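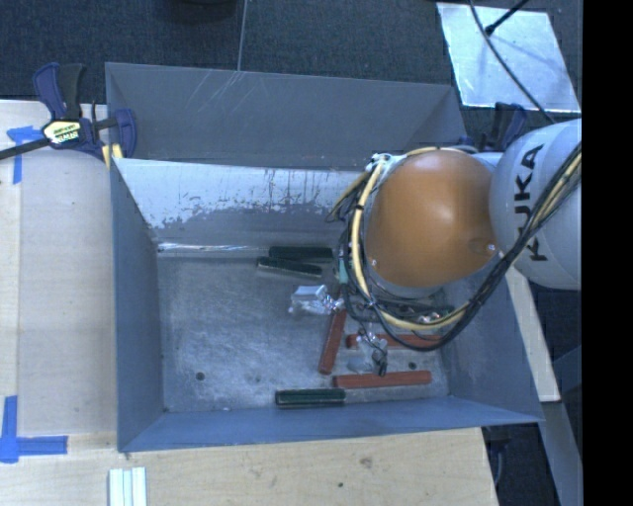

Open-topped metal bins wear in a fairly consistent order: floor first, then the lower walls, then the rim. This page collects notes on bin surfaces for anyone who has to inspect, clean or recoat them. The bin shown has slanted walls that narrow to a scuffed grey floor, and the inner back wall carries a ragged whitish area with dark vertical streaks, broken along its lower edge by bare or darker grey metal. A patch of that kind should be logged separately from floor scuffing, as the two are treated differently in the schedule further down. Contents are three dark green bars, three reddish-orange bars and one crumpled item in clear plastic.

Bin Surfaces: Gallery and Notes
Compiled by Derek Treloar

Terms

Scuffing: dulling and fine marks spread over an area, with no clear start or finish. Normal on floors. Record the extent, then leave it alone.

Scratch: a single line with a direction. The pale diagonals near the upper left of the rear panel are thin ones. Run a fingernail across; if it catches, record it as a score.

Score: a scratch with depth. Anything longer than 40 mm is marked with paint pen at both ends so the next inspector can tell whether it has grown.

Bloom: whitish discolouration of any origin. The term says nothing about cause. Oxide, dried cleaner, old adhesive and failed coating can look alike in a photo and need to be wiped and tested by hand.

Seam line: the join between wall and floor. A narrow bright line along the seam is often just reflected light. Check again from a second angle before writing it up as a gap.

Sloped walls

A sloped wall sheds small parts towards the floor and is easier to wipe down than a square corner. It also takes more sliding contact. On the Plullo bins most of the coating loss has been in the bottom third of the wall, where bars and offcuts come to rest against the metal. The Tovitow bins have a shallower slope and lose coating more evenly, though the rim suffers because people lean on it.

Smooth side walls can sit alongside a heavily marked back wall for years. Inspect all four. A sheet filled in from one side of the bin is returned.

Colour and visibility

Grey-blue is a reasonable interior colour. Bare metal reads darker or brighter against it depending on the light, and either way it can be found. Dark parts are a moderate problem: dark green bars on a grey floor are legible, but black ones on the same floor get missed in a shaded corner. Clear plastic is the worst item to leave in any bin. The folds throw highlights and the flat areas take on whatever is underneath. Bags and film should be picked out before an inspection starts.

We trialled a white interior on one Patwary bin. It showed every mark within a month and was returned to grey in September.

Cleaning

1. Empty the bin completely, including film, ties and labels.
2. Vacuum the floor, then the seam with a crevice tool.
3. Wipe the walls top to bottom with neutral detergent, 20 mL per litre of warm water.
4. Rinse with a damp cloth. Do not hose out a bin that is fixed in place.
5. Dry by hand. Standing water at the seam is the usual start of edge rust.
6. Rub any bloom with a white non-abrasive pad, ten strokes. Record whether it lifted, thinned or stayed.

Abrasive pads are not to be used on coated walls. Trollo supply a grey pad sold as non-marking; on our test panel it marked.

Recoating schedule

Floor scuffing only: no action.
Wall scratches, no depth: no action, reinspect next round.
Bloom that lifts: clean and close.
Bloom that stays: wipe with solvent, test a palm-sized area, refer to me.
Bare metal under 500 square millimetres: touch up by brush, two coats.
Bare metal over that: strip the whole panel and recoat. Patching a large area leaves a raised edge, and parts catch on it.

Photographing a bin

Shoot from above with the floor and all inner walls visible — side views hide the seam. Leave the flash off. Write the bin number on the sheet, as the rim labels rarely survive cleaning. Bin 41 was entered twice last year for that reason and the duplicate record is still in the folder.

Corrections to the terms list can be sent to Derek through the workshop office. Blank inspection sheets are in the top tray, left of the door.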